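Flindton Bench Notes: Teleoperated Demonstrations, Cable and Charger Tasks

Gallery page, August 2021

The Flindton bench is used for recording two-arm manipulation tasks under remote control. An operator sits at a pair of leader arms, moves them by hand, and the follower arms in the enclosure copy the joint angles. Joint positions, gripper openings and camera images are stored together as one episode. A policy is trained on the episodes afterwards, on a separate machine, and that side of the work has its own page under Mundis.

The current task family is chargers and cables. Cables are awkward for planners that assume rigid objects, and a person driving the arms will deal with them without having to say how. The drawback is that two people deal with them differently. Clyde Baptiste and Shoshana Marchetti recorded the first set in March, and their episodes could be told apart from the joint traces alone. Clyde approaches from above and closes late. Shoshana comes in low and lets the fingertips touch the surface first. Both methods are acceptable, but mixing them in one set gave a policy that hesitated between the two approach heights.

The written procedure now fixes the approach height and leaves everything else to the operator. The operator picks up one charger, brings it to the strip and releases it only when the arm has stopped moving. If a charger is dropped, the episode continues and the drop is marked in the log. Recoveries are kept. Removing them from the first set was a mistake, as the trained policy then had no example of what to do with a charger lying on its side.

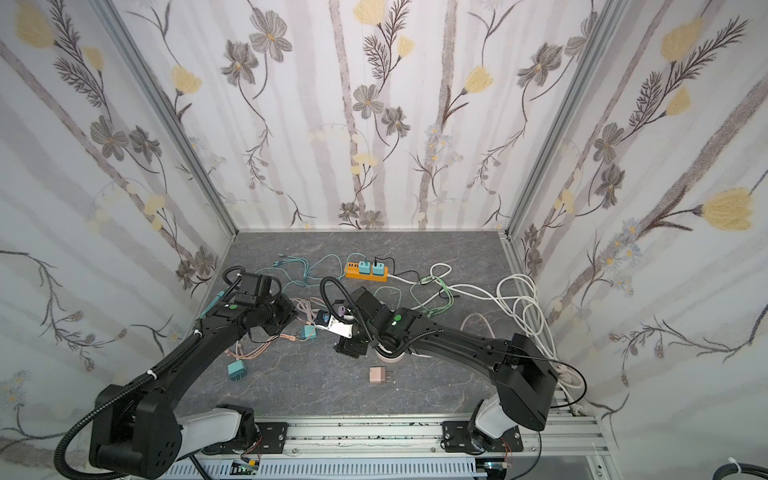 Layout is changed between episodes by the second person on shift, who is asked not to tidy. Cables left in straight, separate lines make the task easier than it will be in use. The instruction on the sheet reads "move everything a little, move one thing a lot", and Juniper Schumacher has added in pencil that the one thing should sometimes be the power strip.

Wall covering is treated as a variable. The enclosure takes interchangeable printed panels, and the panel name goes in the episode header. Early sets were recorded against plain grey, and the policy trained on them did poorly when the panels were changed, although nothing on the work surface was different. Patterned panels are used for most sessions now. Plain ones are kept for calibration, where a busy background gets in the way of marker detection.

Episode counts for the charger family stand at 704 recorded and 300 accepted into the training set. The gap is large and has three main causes. Dropped camera images account for most of it. After that come episodes in which the operator paused for longer than 15 seconds, which the converter rejects automatically. The remainder were recorded before the leader grippers were recalibrated, and the recorded opening does not match the commanded one. Prodromos Alexiou is checking whether that last group can be corrected with a fixed offset. Results so far are mixed, and the left arm looks more promising than the right.

Notes for operators

Start with both leader arms in the rest cradle. The followers will move to match when the link is enabled, and a leader left hanging will send its follower there at full permitted speed.

Watch the camera views and not the enclosure. An operator who looks directly at the arms is using depth information that the policy will not have. Thiện Huỳnh hung a cloth between the operator's chair and the bench for this purpose and it should stay down during recording.

Pull on a cable only along its length. Sideways pulls drag neighbouring cables and are difficult to repeat.

Do not correct a poor grasp by squeezing harder. Open, back off and take hold again. The current limit on the gripper motors is set low and a squeezed plug tends to rotate in the fingers.

Stop after 19 episodes and change over. The traces get visibly less smooth beyond that, mostly in the wrist.

Hardware and software

Leader and follower arms have the same joint layout, so no inverse kinematics is needed during recording. There is no force feedback to the operator. A trial of feedback through the leader gripper motors was made on the Takis bench and gave an unpleasant buzz at contact, and it has not been carried over.

The recording software is Nasution, with the local changes kept in our own branch. Anyone converting old episodes should use the converter from the same branch, as the gripper field was renamed between versions and the public one reads it as zero.

Next set: folding and bagging. Panels to be decided.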